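Notes on the last proof of Prarnora

31 December 2020

The second proof copy came in the mail, so the print edition is on schedule for readers who asked for it. These are the changes between the two proofs, mostly for my own records.

The first proof ran 300 pages. The second runs 294. The missing 6 pages came out of chapter nine, where the ferry crossing was told twice, once by each sister. I kept the older sister's version and moved two lines of dialogue from the other one into chapter ten. Nothing else in the plot depends on it.

Body text is the same size as before. I widened the inside margin, as the first copy had to be pressed flat to read the last word of each line on the left-hand pages. The wider margin would have added pages, so I took out the blank sheets between parts and set the part titles on the same page as the chapter openings.

The cover file was rejected once by Bukex for a spine that did not match the page count. Their template is generated from the page count you enter, and I had entered the old one. After the correction it passed in a day. The blue is darker on paper than on my screen. I left it alone.

Typos: 72 marked in the first proof, 94 percent of them in the second half of the book. I read the first half aloud and the second half silently, and I will read all of the next one aloud. Milošević, the minor character who runs the ticket office, had lost both accents in four chapters. The font used for the chapter openings does not include the letters, and the program dropped them without a warning. I changed the font.

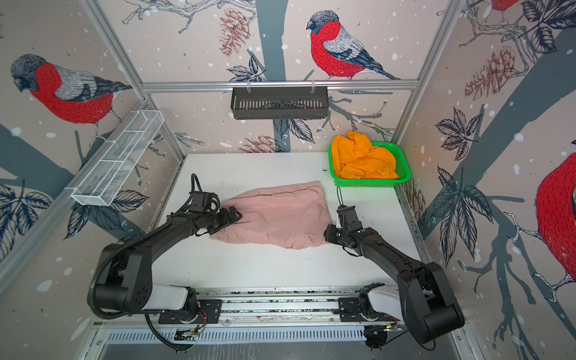
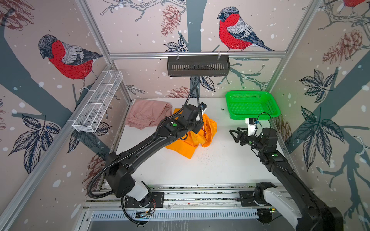

The ebook needs a separate pass. Scene breaks that fall at the bottom of a printed page disappear in the converted file, so I replaced every blank-line break with a centered mark. The map of Raltia is still too small to read on a phone. I may split it into a north half and a south half, or put the place names in a list at the back.

Review copies go out once the ebook file is clean. If you signed up on the mailing list and want the print version instead, reply to the December email with a postal address.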